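June 2020
By Szymon Pawłowska

A White Table With Walls: Final Report for Everyday Objects and Spaces

So the question Ravindran Pai and I started with was pretty small: why do little things get lost on a table, and does it help if the table has walls? I lose things all the time. Screws, earring backs, the battery cover off the remote. Ravindran doesn't, and he found this annoying enough about me that he agreed to spend a whole semester on it.

Our instructor at Erkham told us to pick something we could set up and try ourselves instead of just reading about it, and she warned us that furniture projects get out of hand. She was right! Our first sketch had drawers, a hinged lid and a foot pedal. What we ended up with is a flat white top with plain white walls boxing it in, and I'm glad we stopped there.

Why white

We argued about this for two weeks. Ravindran wanted a dark top (he had read that jewelers like dark cloth) and I wanted white because our kitchen table at home is a wood grain pattern and everything brown disappears on it. We borrowed a few sample boards from a shop in town called Kullaner and dropped odds and ends on them at my parents' house. My mom was our first tester. She found things fastest on the white, with dark gray second and the wood grain way behind. The one place white did badly was with white things, obviously, and also with clear plastic, which is hard on anything.

White shows dirt. I should say that up front for anybody who wants to copy us. Every crumb and pencil mark jumps out at you, and in the first week I wiped the top down more often than I have ever wiped any surface in my life. After a while I decided this was kind of a feature — you can see right away that the place needs cleaning, so you clean it.

Why walls

The walls were Ravindran's idea and I was against them. I thought it would feel like working in a shoebox. What changed my mind was watching where things go when you drop them. On an open table, anything round heads for the edge and then it's on the floor, and once it's on the floor it's under the radiator. With walls, it rolls, hits, and stays. You might not see it right that second but you know it's in there somewhere.

The other thing the walls do, and we didn't plan this, is cut out the background. In an ordinary room your eye has to deal with the bookcase behind the table and somebody's jacket and the window. Inside plain white walls there isn't anything else to look at. Ravindran's cousin said it was "boring in a useful way" and we almost used that for the title.

We kept the walls completely bare. I had wanted to tape a chart on one of them with the outlines of common parts, and we tried that for an afternoon, and everybody looked at the chart. Down it came.

What we did

We ran 200 short trials with friends, family and two people from the room next to ours in Krishnan Hall. In half of them the person worked on an ordinary open desk and in the other half inside the walls. We tipped out a mixed bag of small household stuff, let it scatter however it wanted, and asked the person to find one thing we named and then put everything back. We timed both parts with Ravindran's phone.

The budget was $75 and we stayed under it, mainly because Dronus, the surplus place by the bus station, let us dig through their offcuts for almost nothing. Our biggest single purchase was the lamp. It's rated at 1000 lumens and honest to goodness it made more difference than a lot of the things we spent weeks arguing over. With the old lamp every object had a long shadow to one side, and people kept reaching for shadows. We moved the new one higher and that mostly quit happening.

What we found

Finding the named thing was quicker inside the walls, but not by as much as I'd hoped. For people who are already tidy, like Ravindran, it was basically a tie. For people like me it was a real improvement. Where the walls won by a lot was the cleaning up afterward. On the open desk people swept stuff toward the edge with one hand and tried to catch it in the other, and something always got away. In the box they pushed it all up against the back wall and scooped. I can't prove it's the best method, but nearly everybody did it without being told.

Corners were a problem. Flat things like washers and paper labels slide into a corner and lie tight against the wall, and then you need a fingernail to get them out. If we had another month I'd want to try rounded corners. Ravindran thinks a strip of soft foam would do the same job for less money, and he may be right, but foam collects fluff.

We also had one complaint about reaching. My grandmother is short and she said the front was in her way, so she ended up standing for her whole turn. We didn't think about height at all when we planned this and we should have. A table you have to stand at is fine for ten minutes and not so fine for an evening of sorting buttons.

Things that went wrong

The first version wobbled. Somebody leaned on it and the whole thing walked an inch across the floor, so those trials got thrown out and done over. I also mixed up the labels on two of our bags, and for one entire Saturday people were hunting for a thimble that wasn't there. They were very nice about it.

The bigger mistake was that our testers got used to the bags. By the third turn a few of them knew there would be a binder clip and what color it was. We started swapping things in and out between turns, but the early results are probably a bit too good because of that. I've left them in and marked them in the table at the back of our binder.

What I'd do next

I'd like to try it with somebody's real hobby and leave it in their house for a month. Bead people, maybe, or model train people. A bag of junk that doesn't belong to you is never going to matter the way your own parts do, and I bet people look harder when it's theirs. Ravindran wants to test a pale gray top to cut down on the glare, and he has already gone back to Kullaner for the sample. I've cleaned my desk at home twice since we finished, which my mom would like included in the results. 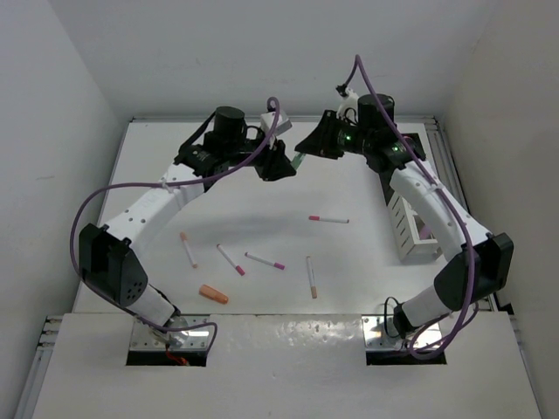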